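Line notebook, extrusion hall, April
Strap line 2, PP, 12 mm embossed

Start-up 06:40 on the Kamex die, same resin lot as the previous entry. Zone temperatures as per the card except zone 4, raised by 10 degrees to clear the streaking at the left lip. Streaking gone by 07:15. Melt pressure steady afterwards, no screen change needed before the break.

Width drifted low on lanes 3 and 4 after the second stretch oven. Checked the godet speeds against the drive display: the display is right, the draw ratio on the card is not. Someone copied it from the 9 mm product. Card corrected in pencil, Toon Declercq to reissue it.

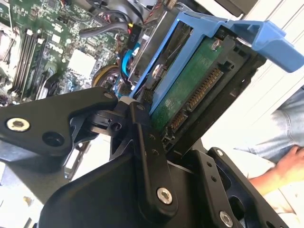 Testing and samples

Five pieces per lane, pulled on the bench tester at the slow setting. Lanes 1 and 2 broke between 1,140 N and the upper limit of the Lutwood order. Lane 3 split lengthwise at the grips on two pieces, so those results are void and need repeating with the rubber-faced jaws. Lane 4 passed, but elongation is at the high end and I would not ship it with a further width correction on top.

Embossing depth looks shallow on all lanes compared with the retained Urkska sample. Roll gap closed by a quarter turn at 11:20. No new sample measured yet.

Winder: first full coils at 3,000 m. Traverse leaves a ridge on the operator side, worst on lane 1. Cam follower has play in it. Spare is on the Khunthong shelf, part label faded, compare before fitting.

Open
Repeat lane 3 breaks.
Measure embossing after gap change.
Regrind at nil until lane 4 elongation comes down.
Ask Toon whether the water bath setpoint was changed on nights, the log has a gap from 02:00 to 04:00.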